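智能操作社团八月第二次工作例会纪要

项目名称:Griltuno(双臂桌面分拣)
时间:八月,14:00 开始,16:10 结束
地点:实训楼二层社团工作间
出席:机械组、控制组、数据组、视觉组、赛务组各派代表,指导教师列席
缺席:宣传组(请假,所涉事项会后书面确认)
记录:数据组

一、上次例会遗留事项核对

1. 右臂肘关节零位偏移。机械组已重新标定,复测结果在允许范围内,本项关闭。标定表放入共享目录“机械/零位”,旧表移至“归档”,不得继续引用。

2. 急停按钮安装位置。原位置在操作员右后方,伸手距离偏大。现已移至工作台右前角支架,机械组与控制组各自做过一次断电测试。本项关闭。

3. 夹爪指尖垫片采购。Flirance 供货延迟,新垫片尚未到货。现有垫片边缘有磨损,暂不更换,继续使用至到货为止。本项保留,责任组为机械组。

4. 数据命名规则。数据组已提交第二版,字段顺序为任务号、物体组合、操作员代号、序号。赛务组提出任务号应与比赛任务书一致,数据组同意修改。本项在修改完成后关闭。

二、比赛任务书解读

赛务组通报 Rodness 校际操作赛任务书更新内容。初赛桌面任务分为单臂抓放、双臂协同抓放、指令分拣三项。与旧版相比,主要变化如下:

1. 指令分拣改为现场抽签,每轮抽取物体与目标盘的对应关系,队伍不得提前得知。

2. 单轮限时 45 秒,自裁判发出开始口令起计,至双臂退回预备位为止。旧版以最后一个物体放稳为止,因此回位动作现在计入用时。

3. 物体掉落桌面可继续抓取,掉落地面记为该物体失败。物体放在盘沿、未完全进入盘内的,由裁判判定,队伍可申诉一次。

4. 砧板与盘子的初始位置允许小范围变动,幅度由裁判组当场决定。

控制组认为第二条影响最大。按目前的回位轨迹,双臂依次退回,时间偏长。讨论后决定改为同步退回,但须在两臂间距检查通过之后触发。指导教师要求间距检查不得以延时代替,必须读取实际关节角计算。

三、桌面分拣任务进展

1. 场景布置

数据组说明当前训练布置:桌面后沿并排放置粉色、黄色、浅绿色三只圆盘,前方放一块浅绿色砧板,待抓取的水果模型放在砧板上。视觉组提出浅绿色盘与砧板颜色接近,分割结果偶有粘连。赛务组查阅任务书后确认,比赛器材颜色不作统一规定,故不更换盘子,由视觉组在后处理中加入面积与轮廓约束。

2. 采集数量

截至会前,累计采集 3136 条有效轨迹,初赛前目标为 4000 条。数据组要求剩余部分优先覆盖以下情况:目标盘内已有物体;两件物体间距较小;西瓜片侧躺。前期数据中西瓜片以直立姿态居多,侧躺姿态偏少,模型对侧躺姿态的抓取点预测不稳定。

3. 双臂分工

控制组汇报了分工策略的比较。方案甲按物体所在区域分配,左侧物体归左臂,右侧物体归右臂;方案乙按目标盘分配,距目标盘近的一侧负责。方案甲抓取阶段冲突少,放置阶段可能交叉;方案乙相反。经讨论,单臂与协同抓放采用方案甲,指令分拣暂用方案甲,出现交叉时由右臂让行。方案乙保留代码分支,不再投入数据采集。

左臂对应西瓜片、右臂对应芒果的布置作为方案甲的基准工况,今后每次更新模型须先在该工况下回归测试,再测其他组合。

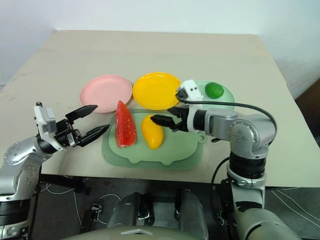 4. 抓取失败归类

数据组将近期失败样本分为四类:指尖过早闭合、抓取高度偏高、物体滑脱、放置偏出盘外。其中芒果模型表面光滑,外形为椭圆,滑脱多发生在夹持方向与长轴接近平行时。控制组建议约束夹爪朝向,使两指沿短轴方向闭合。视觉组可提供长轴角度估计,但在夹爪遮挡较大时误差增加,需在下降之前锁定角度,下降过程中不再更新。

西瓜片的问题主要为抓取高度偏高。模型直立时上窄下宽,两指夹在尖端附近容易使其转动。决定将抓取点下移,具体数值由控制组试验后写入配置,不在会上确定。

5. 腕部相机

视觉组反映右腕相机线缆在大幅度旋转时有牵拉,图像偶发丢帧。机械组检查后认为线缆长度足够,固定点位置不当,拟将第一个固定点向肘部方向移动,并保留弯曲余量。左腕同步检查。改动后须重新做手眼标定,标定由视觉组负责,机械组配合。

四、软件与版本管理

1. 控制程序由 Yazzie 框架下的旧接口迁移至新接口,迁移完成 2 个模块,为夹爪控制与状态上报。轨迹执行模块暂不迁移,待初赛结束后再议。

2. 自即日起,训练所用配置文件与模型权重须同名存放。近期有一次测试将旧配置与新权重混用,导致关节限位参数不匹配,程序在自检阶段报错退出,未造成碰撞。控制组已在启动脚本中加入版本校验,校验不通过则拒绝上电。

3. 主分支冻结时间定为初赛前一周。冻结后仅接受缺陷修复,每次合并须由控制组与视觉组各一人审阅。

4. 日志保存周期由三天延长至两周。磁盘空间由数据组核算,不足部分先清理重复的调试视频,不得清理原始轨迹。

五、安全与工作间管理

1. 上电期间操作员不得将手伸入砧板至圆盘之间的区域。更换物体前须按下暂停,确认两臂静止后方可操作。更换时由第二人值守急停。

2. 桌下线缆需重新整理,电源线与信号线分开走线,并在线缆两端加标签。机械组负责,下次例会前完成。整理期间设备断电,数据组相应调整采集排班。

3. 新成员须完成两次跟班观察和一次断电演练后方可独立操作。考核记录由赛务组保管。

4. 工作间钥匙借还登记有漏填。今后以登记表为准,未登记者不安排下一班次。

六、校内训练课安排

社团承担本学期机器人选修课的实践部分。指导教师要求课程内容与比赛准备分开记录,学生练习产生的轨迹单独存放,不计入比赛训练集。经数据组检查质量合格的,可另行申请并入。

课程共分三个单元:关节空间与末端位姿的基本概念;遥操作采集与数据回放;抓放策略的训练与评测。第三单元评测沿用桌面分拣任务,限时放宽,不设指令抽签。控制组提出学生练习时应降低关节速度上限,会议同意,课程配置与比赛配置分别建立,启动界面上须明确显示当前使用哪一套。

课程与采集共用一套设备,时段冲突时以课程优先。数据组提出晚间增加一个采集班次,指导教师同意,但须保证至少两人在场,且不得晚于 21:30 离开。

七、预算

机械组申请增购夹爪指尖垫片两套、线缆固定件一批。赛务组申请增购水果模型,用于扩充指令分拣的物体种类。会议同意前两项。水果模型一项暂缓,待赛务组向主办方确认比赛物体清单后重新提出,避免购入与清单不符的器材。

八、争议事项

1. 是否在指令分拣中加入失败后的二次抓取。控制组主张加入,理由是掉落桌面的物体允许继续抓取。数据组认为现有数据中恢复动作样本不足,直接启用会增加超时风险。未达成一致。暂定由数据组补采一批恢复动作,控制组离线训练后提交对比结果,下次例会表决。

2. 是否使用头部相机单独完成物体定位。视觉组主张头部相机负责粗定位、腕部相机负责末段修正。控制组担心两路图像切换时目标位置跳变。会议决定先记录两路估计值的差异,不接入控制回路。

九、任务分配

机械组:线缆固定点调整,桌下走线整理,跟进垫片到货。
控制组:同步回位及间距检查,抓取点下移试验,夹爪朝向约束,建立课程配置。
视觉组:手眼标定,轮廓约束后处理,长轴角度锁定,双路定位差异记录。
数据组:命名规则修订,侧躺与恢复动作补采,磁盘空间核算,晚间排班表。
赛务组:与主办方确认物体清单及砧板变动幅度,保管新成员考核记录,更新任务书中文摘要。

以上各项除补采外,均须在下次例会前提交书面结果。补采进度按日填写共享表格。

十、下次例会

时间待课程表确定后另行通知,地点不变。议题暂列:恢复动作对比结果表决,初赛前冻结清单,参赛操作员名单。

附:会后补充
宣传组书面回复,对本纪要所列事项无异议,器材清单中的支架编号有误,已由机械组更正。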